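Jinard Foundation, Small Grants
Progress report, month 7
Project: Blood pressure checks and medicine reviews at the Fadilwood clinic
From: Emiko Yoshida, project lead
October 19, 2018

Sorry this is short on polish. Wanted it in before the portal closes.

Where we are

Enrollment is done. 68 patients signed up, all over 60, all on at least one blood pressure medicine when they joined. We had hoped to finish enrolling in month five and it took until the end of month six. Summer was slow. People go away, the clinic runs short hours, and the letter we sent out first was too long. Second letter was one side of paper with the phone number in big type and that did better.

Every patient has had the first visit. Most have had the second. Third visits start in November.

First visit is the long one, 40 minutes booked, usually runs over. Pharmacist goes through everything the patient takes, including the stuff from the drugstore shelf, and the nurse takes three readings sitting and one standing. Then they get the home cuff and a practice go with it before they leave. We ask them to bring all their medicines in a bag. Most do. A few bring a list instead, and the lists are nearly always out of date, so we now call the day before to remind them about the actual bottles.

What the reviews are turning up

Too early for outcome numbers and I don't want to give you any until the second visits are all in. But on the review side:

- Two medicines from the same family, prescribed by different doctors. 9 patients. All sent back to their own doctor with a note.
- Regular use of over-the-counter pain pills that can push blood pressure up. 18 patients. This was more than we planned for. Most had no idea there was a link. The pharmacist has written a half page handout, copy attached as Appendix B.
- Dizzy on standing. We didn't set out to track this but the nurse was hearing it so often we added a line to the form in month three. Means the early patients don't have it recorded at first visit. We will ask at the second and say so in the final report.

One patient was sent to the emergency room from a first visit with a very high reading. Seen the same day, medicine changed, back in the project. Reported to the ethics board at the time, they had no further questions.

Home cuffs

Mixed. The cuffs from Borbély are fine, easy to use, but the standard size is too small for a good number of our patients and a small cuff reads high. We should have ordered more of the large ones at the start. Have now swapped some. Readings from anyone who was on the wrong size are marked in the file and won't be used for the main comparision.

Paper diaries came back fuller than we expected. The phone option hardly gets used. I'd like to drop it and put the money toward large cuffs, see budget.

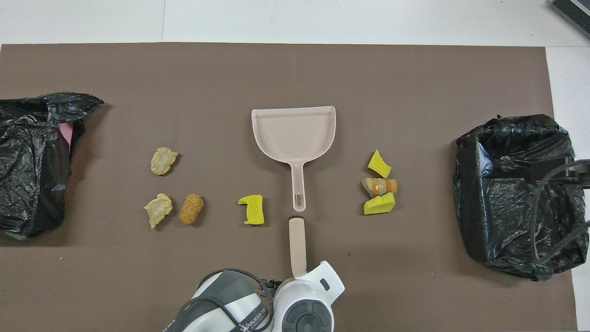
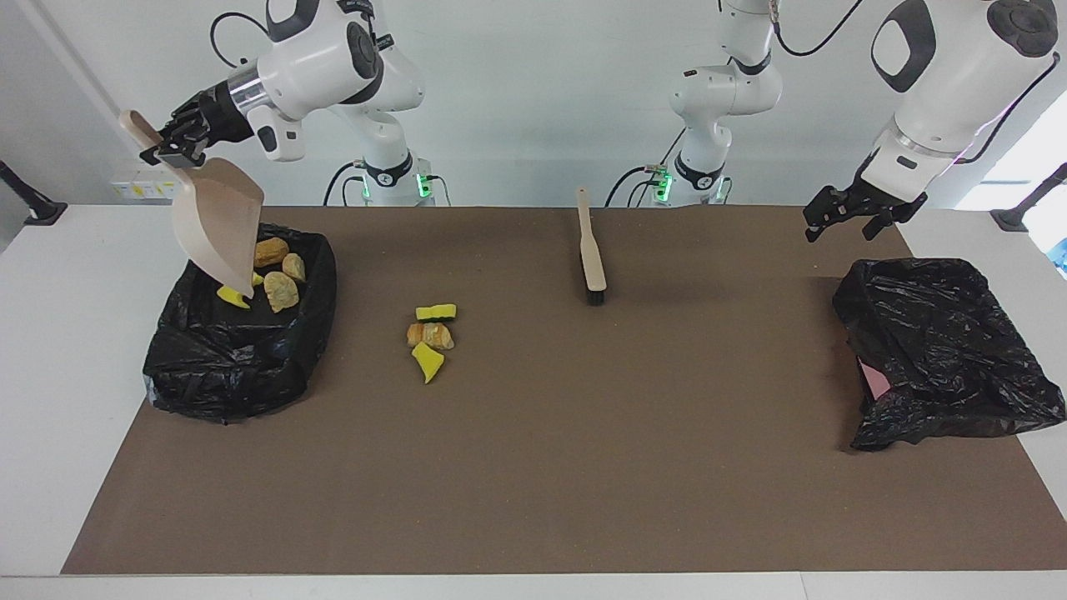 Are patients being told to change their medicines on the strength of the home readings?
The project changes nothing itself. Home readings go to the patient's own doctor, who decides, and patients are told at the first visit to keep taking everything as prescribed until they hear from that doctor.

That came up at the last call so putting it in writing. Same wording is on the front of the diary.

Traltthorpe site

Still not open. The building is ready and they have a nurse, but the pharmacist they had lined up took another job in August and the post was readvertised. Interviews are happening now. If someone starts by the end of November the site could see first patients in the new year. If not, I'd suggest we don't open it at all and run the whole project from Fadilwood, with a longer follow up for the patients we have. Would rather decide this with you than drift. Can we talk before the next report is due?

Transport is the thing to think about if it does come to that. Traltthorpe patients would need two buses. We looked at a taxi account, quote is in Appendix C, not cheap.

Staffing

Nurse full time as planned. Pharmacist is on two days a week and it isn't enough while first and second visits overlap. She has been doing her notes in the evening. I've moved some of my own hours to cover the phone calls and diary checks, which helps a bit. A third pharmacist day through to spring would fix it and the unspent Traltthorpe salary would cover that with money left over.

Data entry is behind, maybe two weeks. Everything is on paper and locked away, nothing lost. We double enter the readings and that is slow but it has caught real mistakes (a 181 typed as 118, for one) so I want to keep doing it.

Budget

Underspent overall, almost all of it Traltthorpe salary. Over on printing and postage because of the second letter. Over on cuffs. Full sheet attached as Appendix A. Three changes we are asking you to approve:

1. Move the phone app money to large cuffs
2. Third pharmacist day at Fadilwood, paid from the Traltthorpe line
3. Small increase in postage, the amount is in the sheet

Nothing spent on any of these yet except the first cuff swap, which came out of our own supplies.

What patients say

We ask one open question at the end of each visit. Lots of answers along the lines of being glad someone had the time to go through the pills. A couple of complaints about parking. Several said the cuff made them nervous for the first week, and one man was taking his pressure a dozen times a day and getting upset at the numbers. We've added a line to the diary, twice in the morning and twice at night and then put it away. He is doing better with it, says his wife.

Next three months

Finish second visits
Start third visits in November
Clear the data entry backlog
Decision on Traltthorpe
Draft tables for the interim analysis, to you for comment before anythign goes further

The statistician wants to know if you need results split by age group as well as by number of medicines. With this many patients the age groups will be thin. Let me know which matters more to you.

Appendices A to C attached. Call the clinic line if you need me, I'm there most mornings, email is slower.

E. Yoshida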